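Apuntes del curso: Memoria, música y relato familiar
Sesión 4. La entrevista de historia de vida con personas mayores
Docente: Manon Marchand

Estos apuntes acompañan a la cuarta sesión y no sustituyen las lecturas. El español no es mi lengua materna; si encuentran alguna expresión extraña, les agradezco que me la señalen, como ya hicieron varios de ustedes con los apuntes de la sesión 2.

1. De qué trata la sesión

En las sesiones anteriores hemos leído libros escritos por hijos e hijas sobre sus padres. Ahora pasamos al trabajo previo: cómo se recoge el material con el que se escribe un libro así. Nos interesa la entrevista larga, grabada en casa, entre un familiar y una persona mayor que todavía puede contar su vida, aunque se canse o se repita. La entrevista con personas en una fase avanzada de demencia la dejamos para la sesión 6, porque exige otras precauciones.

Seguiremos como caso el libro Doucette, que recoge las conversaciones entre una nieta y su abuela, costurera en el pueblo de Clondale. La autora conservó 114 grabaciones, hechas durante tres inviernos. De ellas usó una parte bastante pequeña. El manuscrito entregado a la editorial Vastard tenía 554 páginas y el libro publicado tiene menos de la mitad.

2. Vocabulario que vamos a usar

Historia de vida: relato extenso que una persona hace de su propia existencia, a petición de otra.

Relato de vida: parte de esa existencia contada alrededor de un tema (el trabajo, la emigración, un matrimonio). En los manuales los dos términos se confunden con frecuencia. En este curso los distinguimos.

Transcripción literal: conserva las repeticiones, las pausas y las frases sin terminar.

Transcripción editada: suprime parte de lo anterior para facilitar la lectura. Debe indicarse siempre que se ha editado y con qué criterio.

Desencadenante: objeto, canción, olor o palabra que pone en marcha un recuerdo. En Doucette el más citado es una canción de baile que la abuela solo sabe cantar desde la segunda estrofa.

3. Preparar la entrevista

Antes de grabar conviene hablar con la persona sin ningún aparato. Se le explica para qué se quiere la grabación, quién la va a escuchar y dónde se guardará. El permiso se pide dos veces, antes de empezar y al terminar, porque muchas personas no saben lo que van a contar hasta que lo han contado.

La duración máxima que recomiendo es de 60 minutos. La autora de Doucette confiesa en el prólogo que sus mejores grabaciones son bastante más cortas, y que en las largas se nota que la abuela responde por cortesía.

La lista de preguntas debe ser breve. Un cuaderno lleno de preguntas invita a leerlas en orden, y entonces la conversación se convierte en un formulario. Les propongo escribir cinco temas en una hoja y dejar el resto en blanco.

Hay que elegir también el lugar. La cocina es cómoda para la persona entrevistada, pero el frigorífico y el reloj de pared se oyen mucho en la grabación. Hagan una prueba de sonido y escúchenla con auriculares.

4. Durante la conversación

Las preguntas abiertas dan mejor resultado que las cerradas. Comparen:

«¿Era usted feliz en la escuela?»
«Cuénteme cómo era el camino hasta la escuela.»

La primera pide un juicio y suele recibir un sí o un no. La segunda pide un recorrido, y en el recorrido aparecen las personas, el tiempo que hacía, los miedos.

El silencio merece un apartado propio. El familiar que entrevista tiene la tendencia de llenarlo, sobre todo si ya conoce la historia. En la grabación del capítulo tercero, la nieta termina una frase de su abuela, y la abuela le contesta: «Eso lo cuenta tu madre, yo lo cuento de otra manera». La autora dejó el pasaje completo en el libro. En clase discutiremos si hizo bien.

No se corrigen las fechas. Si la persona dice que algo ocurrió en marzo y ustedes saben que fue en otoño, lo anotan y lo comprueban después. El error puede tener interés: a veces dos hechos se han unido en la memoria por un motivo que vale la pena comprender.

Tampoco se discute. Entre familiares esto es lo más difícil de todo, y quien no se sienta capaz puede pedir a otra persona que haga las preguntas sobre el asunto delicado.

5. Después de grabar

El mismo día se escribe una ficha con el lugar, los presentes, los temas y el estado de ánimo. Para archivar las grabaciones usamos en el curso el programa Ereo, que permite poner marcas de tiempo y buscar por tema. Las instrucciones están en el aula virtual. Quien prefiera una hoja de cálculo puede usarla, con la condición de que las columnas sean las mismas.

La transcripción es lenta. Calculen varias horas de trabajo por cada hora de audio, y más si la persona habla bajo o mezcla dos lenguas. No recomiendo transcribirlo todo. Primero se escucha completo, se marcan los pasajes y después se transcribe lo marcado, dejando constancia de lo que falta.

6. Problemas éticos que veremos en clase

a) ¿A quién pertenece un recuerdo que habla de terceros? La abuela de Doucette cuenta la quiebra de un vecino cuyos hijos siguen viviendo en Clondale. La autora cambió el nombre y el oficio. Algunos lectores del pueblo lo reconocieron de todas maneras.

b) ¿Qué se hace con un pasaje que la persona contó un día y al día siguiente no recuerda haber contado?

c) ¿Puede el autor mejorar la frase de otro? Lean las páginas finales, donde la transcripción literal y la versión editada están impresas una al lado de la otra, y traigan una opinión razonada.

7. Ejercicio para la próxima sesión

Graben una conversación breve con una persona mayor de su familia o de su entorno, a partir de un solo desencadenante. Puede ser una canción, una receta o una fotografía. Entreguen la ficha, un pasaje de transcripción literal de una página y el mismo pasaje editado. Al final, en un párrafo, expliquen qué suprimieron y qué dudas tuvieron. No es necesario entregar el audio.

Se valorará la fidelidad de la transcripción por encima del interés de la historia. Las entregas sin ficha se devolverán.
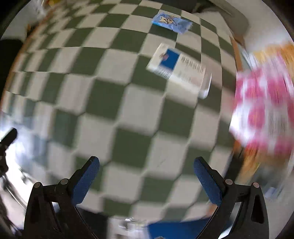
8. Lecturas

Obligatoria: Doucette, prólogo y capítulos 1 a 3.

Recomendada: el capítulo 7 del mismo libro, dedicado por completo a las canciones. Es desigual, pero contiene la mejor explicación que conozco de por qué una letra se conserva cuando ya se ha perdido el nombre de quien la cantaba.

Para quienes faltaron a la sesión 3, hay una copia de los apuntes en la carpeta común. Las dudas sobre el ejercicio se pueden plantear al comienzo de la clase o por el foro del curso.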